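Nindedix, evening quiz show
Progress report to the Brikar production fund, third payment

Taping of the first block finished in March. Four episodes are edited and have gone to the channel for notes. Four more are scripted, and the contestants for those have been picked. The studio at Mikcombe is booked through the end of the block.

Casting took longer than planned. We received 234 applications after the second call, mostly from people under thirty, and had to go back to local radio to find older contestants. The cost of the extra radio spots came out of the publicity line and is shown in the attached sheet.

The host's contract is signed. Chong, the company handling the set, delivered the new scoreboard two weeks late. We moved rehearsals to the afternoon and kept the original taping dates.

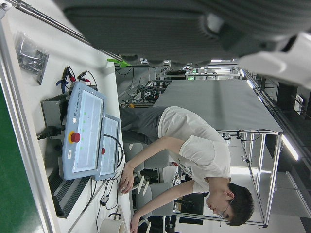

Joonas Mustonen wrote after viewing the rough cuts that the second round runs too long and that the host should get to the first question sooner. He also asked for fewer audience shots. We agree on the second round and have cut it from twelve questions to nine, starting with episode five. The opening is still under discussion with the channel.

Spending is within budget except for music rights, which are over by about 2000. We ask to cover this from the travel line, where money is left because two guest presenters dropped out.

Still open: the air time (7:30 or 8:00 p.m.), subtitles for the online version, and the replacement guests. We need the fund's answer on the travel line before the next taping block can be confirmed.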